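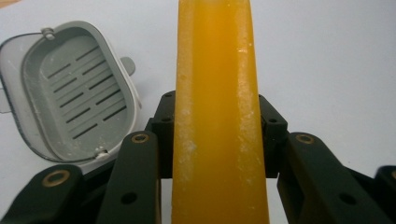
The yellow bar, with the white patches down one side

White powdery marks on yellow bar — is it still all right to use?
Posted by Percy Henao, Tue 18 May

I was given a box of odds and ends from my aunt's craft cupboard in Skemden and this was near the bottom. No wrapper and no label. It is smooth and a deep golden yellow, but there are whitish streaks along the right side and a few smaller flecks on the left edge. My aunt made candles and soap, so it could be either. I would like to use it if I can. How do I tell which it is, and do the marks matter?

Nyokabi Minja
Shave a little off one corner and rub it between wet fingers. Soap will go slippery and lather, wax won't. If it is beeswax the white is probably bloom, which comes up on older wax kept somewhere cool. It does no harm. Buff it with a soft cloth or go over it with a hairdryer on low and it should fade. If it turns out to be soap, the white could be soda ash, and you can wipe or plane that off. I keep my beeswax wrapped in brown paper and it still blooms every March.
Don't melt the whole bar until you know. Try a small piece in a jug stood in a pan of hot water, never straight on the hob.

stirnano
could be mould, id bin it

Gremance 8
Mould is usually fuzzy and smells musty, so have a sniff first. I had a 400 g block of wax go the same way and it made perfectly good candles. Weigh yours before you start — most candle instructions go by weight.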